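Demonstration collection (robot learning)

Demonstration collection is the practice of recording examples of a task so that a learning system can later be trained to carry out the same task. In robotics the examples usually consist of the movements of an arm together with the pictures from one or more cameras. A single recording is called a demonstration or an episode, and a group of episodes which belong to the same task is called a set. The work is also known as teaching by example, although some authors keep that term for cases where a person moves the arm by hand.

Background

For many years industrial arms were programmed point by point. This method is exact, but it depends on each object being in the place where the programmer expected it. When objects differ in shape, or when they are put down freely on a table, a list of fixed points is of little use. Learning from demonstrations was proposed as an answer to this problem. The system receives many examples in which the same goal is reached from different starting positions, and it has to find what these examples have in common.

The quality of the result depends strongly on the examples. A small set recorded with care can give a better system than a large one in which the operators worked in different ways. For this reason the collection has slowly become a field of work with its own habits, written guides and disagreements.

Methods of recording

There are 2 methods in common use. In hand guiding, the operator holds the arm and leads it through the movement. It is easy to learn, but the hands of the operator often enter the view of the camera, and the system may then learn to depend on them. In remote operation, the operator stands or sits apart from the arm and controls it with a second, smaller arm or with a hand controller. The recordings are cleaner, but the operator has no direct feeling of contact and needs more practice.

A third way, in which an existing program produces the episodes without a person, is sometimes counted as demonstration collection and sometimes not. Yuxi Tang has argued that such episodes should be kept in separate sets, as they repeat the faults of the program that made them.

The workspace

Most collection is done at a table in front of a plain background. A fixed camera looks at the table from beside or above, and it must not be moved between episodes of the same set. Light is a frequent source of trouble. Daylight from a window changes during the session, and a system trained only on morning recordings may fail in the afternoon.

Objects are chosen to be easy to replace. Fruit and vegetables, real or artificial, are popular, together with cups, plates and bowls. They have clear colours and varied shapes: a tomato is round and can roll, a banana is curved and has to be gripped across its width, and a chili pepper is narrow at one end. Such objects permit simple tasks that can be named in one sentence, for example putting the tomato in the cup.

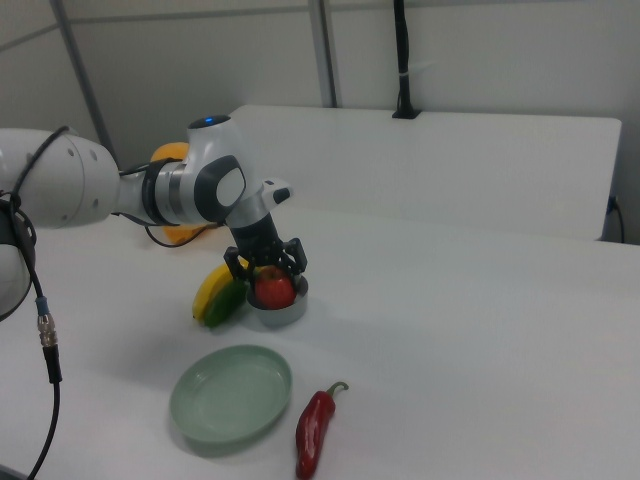

Between episodes the objects are placed again by hand. This step is called the reset, and it often takes longer than the episode itself. Operators have a natural tendency to put things back in the same places, so many groups use a printed list of positions or a random choice made by the computer. Objects that have no part in the task are also left on the table in many sets. They teach the system to leave alone what it was not asked to touch.

The Lutley set

A set that is often used in teaching is the Lutley set, recorded by Jianhua Qin and Genivaldo Lins at a workshop in Gininport. The plan was for 300 episodes of one placing task. After the first training the authors found that this number was too small when the plate and the cup changed sides, and the plan was raised to 500. Other tasks were added in November, and the published version contains 1,483 episodes. It is distributed with a reading program named Mumness, which shows the camera pictures and the joint positions next to each other.

Failed episodes

Opinions differ on what to do with failures. In the older practice they were deleted at once. Keabetswe Dlamini has recommended keeping them with a clear label, especially those in which the operator drops an object and then picks it up again, because a system which has never met a mistake does not know how to continue after one. Critics answer that labels are given in a hurry and are not always reliable - a badly labelled failure does more harm than a missing one.

Notation

Each episode normally carries the name of the task, a short written instruction, the code of the operator and a mark for success or failure. The Dai notation, proposed by Yutong Song, adds a field for the order in which the objects were placed during the reset. It is used by a small number of groups only.

See also: hand guiding, remote operation, gripper, reset (robotics)

This page was last changed on 2021-07-13.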